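Upload failures on the shared photo store – notebook, January

Carrying on from the last page. Dondport = the upload service, Skondmont = the queue box behind it.

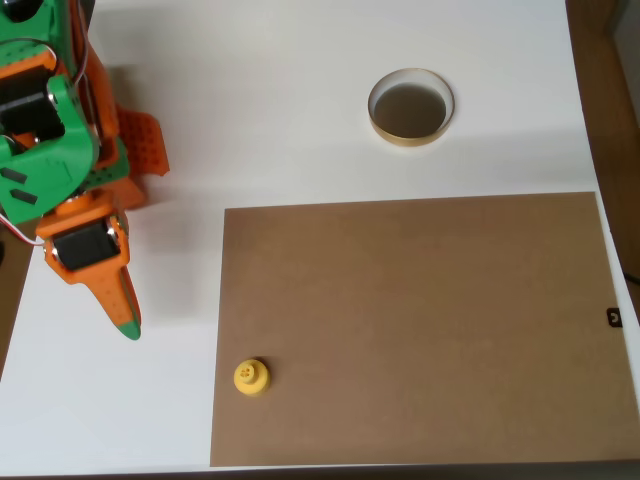 What went wrong

Uploads started hanging a bit after 9.40am. Small text posts fine, pictures and video not. First report came from the Briltcombe office, they thought it was their own line and rebooted the router twice before telling us. Then our side saw it too.

Page said "try again later" with no code. Need a code on that page, have said so before.

By 10.15 there were 891 jobs stuck in Skondmont. Normal for that hour is under 50. Reading was OK throughout, so people could see old pictures but not add new ones. Status page stayed green the whole time because it only checks reading!! Fix.

What I tried

10.20 – restarted Dondport front end. Nothing. Queue went up.

10.35 – checked disk on Skondmont. Plenty free. Checked memory, fine as well.

10.50 – turned off the thumbnail step. Queue stopped growing but did not drain. So thumbnails part of it, not all.

11.05 – found it, I think. The limit on open connections to the store was set to 400 in the new config, old value was 1,787. Odd number but it was there for a reason, see the Vávra notes from the move. Someone (may have been me) put the default back when tidying the file. Each video upload holds its connection open until the thumbnail is done, so a handful of slow ones and teh whole lot backs up.

11.20 – put 1,787 back, reloaded, thumbnails still off. Queue falling straight away.

11.55 – queue under 50. Thumbnails back on. Watched it over lunch, stayed low.

Leftovers

A batch of uploads from the bad spell show as done but the file is empty. Not counted them yet. Script to find zero-length files is in the usual folder, run it against the morning only or it takes forever. Owners will have to send them again, no copy on our side once the connection drops.

Briltcombe say one of their videos posted three times. Retry button doesn't check if the first one is still waiting. Seperate problem, gets its own page.

Messages: first notice to users went out at 10.40, too late. Second said "resolved" at 11.30 when it was only draining. Got two cross replies for that. Next time say "improving" until the queue is back to normal.

Not sure about

Why it took until mid morning. Config went in the evening before. Guess is overnight load is too low to hit 400, but the 8am lot usually comes close and there was no complaint then. Look at the connection graph for 8 to 9.30 – if it's flat at the top we were already on the limit and got lucky.

Also whether Vávra has the same default. It reads from a copy of the same file. Left it alone today, did not want two changes at once.

To do

Status check that does a real upload, small file, every few minutes
Comment in the config next to the 1,787 so it doesn't get tidied again
Alarm on queue length, try 400 to start with
Check Vávra config
Empty files list to Briltcombe first, they asked
Thumbnail step should let go of the connection before it starts work, ask if that's a big job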